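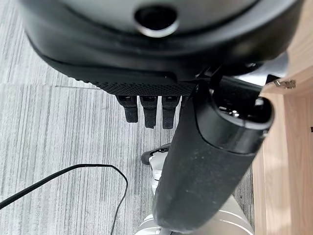
4. Working Beside the Garkia Unit

4.1 From February, cabinet rounds at the Lovthorpe office are assigned to the unit. Staff keep the keys and unlock doors before each round.

4.2 Clear the carpet in front of the doors.

4.3 Select CABINET in Gramero and confirm the door number.
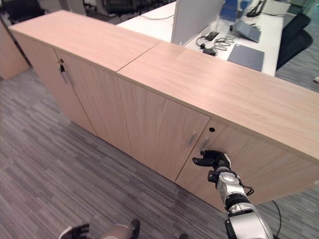 4.4 Stay 2 m back until the status reads IDLE – this applies to desk users too.

CAUTION: Do not pull a door while the gripper is at its handle.

NOTE: Log missed doors by hand. Inspect finger tips every 1,000 cycles.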